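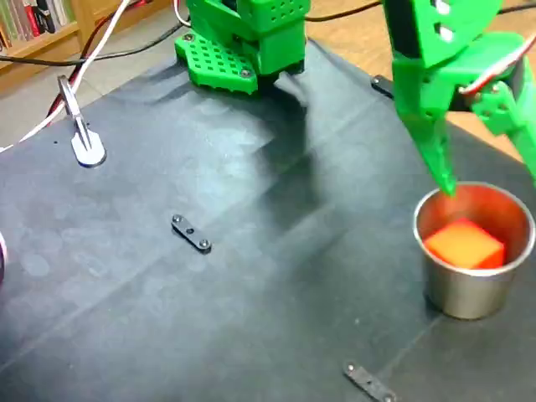

The steel cup, right side.

My grandmother's house in Ormont sold on the first try, which annoyed everybody in the family except me. I'd been driving up there every other weekend since September to clear it out, and I was sick of the drive and sick of the gas station sandwiches and very, very sick of finding rubber bands. She kept rubber bands in everything. I opened a sugar bowl and it was rubber bands all the way down.

Anyway, the buyer was a woman named Rebecca Palumbo, and she showed up one afternoon before closing to measure the windows. I'd forgotten she was coming. I was sitting on the kitchen floor in my socks eating cereal out of a saucepan (the bowls were packed, don't judge me) and she knocked on the back door and walked straight in, the way people did when Gran was alive.

"Oh, you're having lunch," she said.

It was four o'clock. I liked her right away.

She had a tape measure and a little notebook and she went around the kitchen writing things down while I tried to look like somebody in charge of an estate. She wanted to know about the stove. I told her the left back burner only lights if you turn it past high and bring it down again, and you have to sort of lean on the knob. She wrote that down too. Then she asked about the door under the stairs, and I said what door, and she gave me a look.

Now, I spent every summer of my childhood in that house. I knew which stair creaked and which one only creaked going down. I'd thrown up in most of the rooms. There was no door under the stairs. There was a bookcase under the stairs, a big brown ugly thing full of Reader's Digests, and it had been there since before my mother was born.

"It's on the plan," Rebecca said, and she pulled a folded paper out of the notebook, and sure enough, there was a little square under the stairs with a quarter circle drawn on it, for a door.

So of course we moved the bookcase! What else were we going to do? It took us forever. We had to take all the magazines out first and stack them down the hall, and Rebecca kept stopping to read the jokes out loud, and then the thing weighed as much as a horse and one of the feet came off. But behind it there was wallpaper, the old yellow kind with the ferns, and if you ran your hand over the ferns you could feel the edge of something.

"It's your house," she said.

"It's your house in 16 days," I said.

We stood there being polite about it for a while. In the end I went and got the saucepan spoon and ran the handle down the seam, and the paper gave with this long dry rip, and the door opened toward us on its own like it had been leaning on the paper the whole time.

I'll tell you what I was hoping for. Money, obviously. My cousin Lombardi (it's his last name, we have three Mikes) always swore Gran had cash somewhere, because she closed her bank account after some fight with a teller and as far as anyone knew she never opened another one. I was also a little bit hoping for a body, nobody recent, just somebody interesting.

It was a closet. There was a string for a light, and the bulb worked, if you can believe it. There was a kitchen chair with a cushion tied on. There was a shelf at about elbow height with a radio on it, a Zavow, one of those with the cloth front, and next to the radio was a stack of school notebooks and a coffee can full of pencils. No rubber bands anywhere. I noticed that before anything else.

Rebecca said she'd go measure the upstairs. She didn't need to, she'd done the upstairs first, I'd heard her. She went anyway and I could hear her walking around up there on bare boards.

I sat down on the chair. The first notebook said Zesby on the cover in my grandmother's handwriting, and so did the second one, and so did all of them. I figured it was a person. I actually got a little thrill, thinking of Gran with a secret Zesby, some traveling salesman with good shoes. But it was a town. She'd made it up. Page one was a list of the streets, and who lived on them, and what they'd done to each other.

There was a baker who wasn't speaking to his brother. There was a doctor who cheated at cards. A Mrs. Ott had 100 hens and knew them all by name, and Gran had written out the names, all of them, in two columns, and one of the hens was called after me. I had to stop for a minute after that one.

I read until my back hurt. The thing is, she wasn't a reader. She thought novels were for people with colds. She watched game shows and did the crossword in pen and got it wrong and didn't care, and if you'd asked any of us what she did with herself after Grandpa died we'd have said, oh, she keeps busy, she's got the garden.

And I couldn't work out how she'd done it with the bookcase there. I still can't. The wallpaper was older than I am, there's a photo of my mother as a baby in front of those same ferns. But the last notebook had a phone bill stuck in it for a bookmark, and the phone bill was dated 19 November 2020, the fall before she died. She was using a walker by then. She couldn't have moved a Reader's Digest.

I looked all over for another way in. I knocked on the back wall, I looked up, I got down on my hands and knees with my phone. Plaster, plaster, floor.

Rebecca came back down when it was getting dark and stood in the hall with her tape measure.

"Anything good?" she said.

I said it was some old notebooks of my grandmother's. She nodded. She asked if I was going to take the radio, and I said no, she should keep the radio, and the chair too if she wanted. She tried the chair. She sat there with her hands on her knees and looked at the shelf, and I could tell she was working out where a lamp would go.

I had 545 miles to think about it on the way home, with the notebooks belted into the passenger seat. Somewhere past the second toll I remembered I hadn't told her about the bathroom window, how you have to prop it with the hairbrush, so I called her from the next rest stop, and she already knew.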